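Fridge week at robotics club

16 August 2018

So our summer project has a name now, Bustel, and this week was all about the mini fridge! The job sounds easy: work around the plates on the shelf and below it with a gripper in each hand.
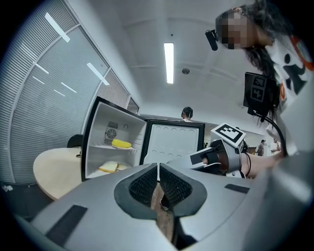 I wanted 20 clean runs before lunch and got 3 (my elbows kept finding the door).

The bread is the hard part. It sits so low that you have to come in nearly flat. 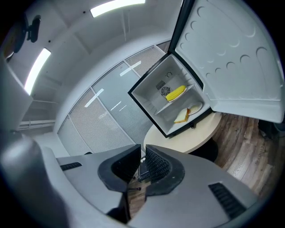 We've logged 145 runs since May and the goal is 400, so yeah, more fridge for me.

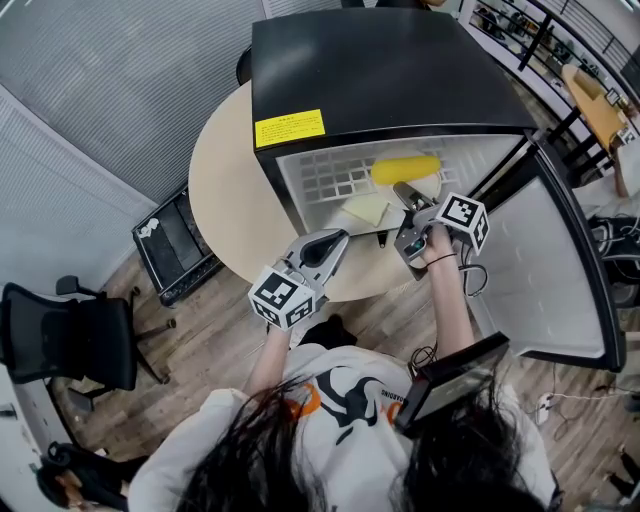

Next up

Drawers, I think. I'm voting for drawers!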